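3.2 Choice of containers and washing procedure

The study compared how long salad leaves stay fresh when households keep them in open-sided containers and in closed boxes. Five households in Navgate took part. Each household received two containers of the same volume, one with slots in the walls and one with solid walls and a lid. The leaves were bought from one supplier, Ketilsson, and they were delivered in the morning of the first day.

Before storage, the leaves were washed in cold tap water and drained for 10 minutes. The participants were asked not to press the leaves with a cloth, as in our April trial this had damaged the softer varieties. Each container was filled with 1000 g of leaves and placed on the lowest shelf of the refrigerator. The door was opened as in normal daily life, and we did not try to control this.

The freshness was judged by the participants on the scale of Molter, which goes from 1 (not acceptable) to 5 (as bought). The scale was made for spinach, but it has also been used for lettuce with only small changes in the wording. We kept the original wording, and we added one question about smell.

The slotted containers follow the common household form, with a rectangular base, a rolled rim and long vertical openings in the sides (Figure 2).
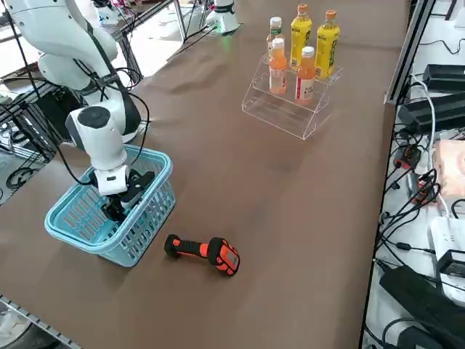
Figure 2. Plastic basket with slotted side walls.

The open area of the walls has an influence on the loss of water from the leaves, and for this reason it was kept the same in all households. The solid boxes were of the type Skelell, and their lids were closed during the whole storage period except when the leaves were judged. Containers were weighed empty at the start, and the weight of the leaves was calculated from the difference. The results for weight loss are given in Section 4.1, and those for smell in Section 4.2.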